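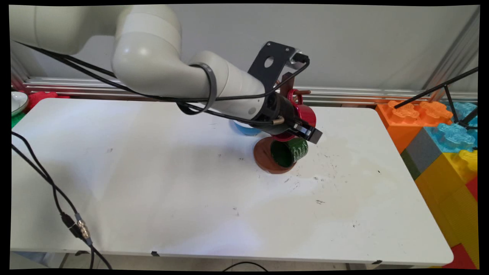

Sun 21 July. Dishes for the tea corner, second day of sorting. I want to finish the list of what stays in the room and what goes to the Corholm shelf downstairs. The mugs are the main problem, because they do not stack and they take more place than everything else together. Today I tried the idea from June, to use the brown bowl as a kind of nest, with the green mug lying partly inside it. The light blue cup can stand behind the bowl and does not disturb. The white tabletop needs cleaning before we decide anything more. The grayish stain on the right half is still there, and the dark marks too. I will ask Borislav Mujić which cleaner he used on the Maltura bench, it was a mild one and it did not smell.

Notes on the mugs:

Red one: glaze is good, also on the handle. I would keep it for guests.

Green one: white lettering on the outside. Please do not scrub the letters with the rough side of the sponge. We lost the print on 2 of the Wurumen mugs like this in June.

Both are too tall for the lower shelf if the bowls stay there. I measured the shelf again, the free height is almost 100 mm, so only the flat things can go in. I wrote 120 in the old list, this was my mistake and I corrected it.

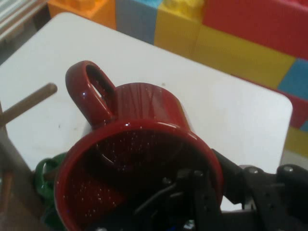

Red mug on its side, with the glaze shining along the rim.

When a mug lies like this, one can look inside without lifting it, and I find this practical for checking tea stains. For storage I am less sure. A round mug on a smooth table can roll, so if we store them lying down we need a low edge or a folded towel. Borislav prefers hooks. I have no objection to hooks, but the catalog from Zacharopoulos has them only in packs of 4 and the screws are extra.

Still open:
– clean the table and look at the stain again when it is dry
– ask about hooks
– new labels for the Corholm shelf, the old ones fall down
– the white dish can stay on the left for now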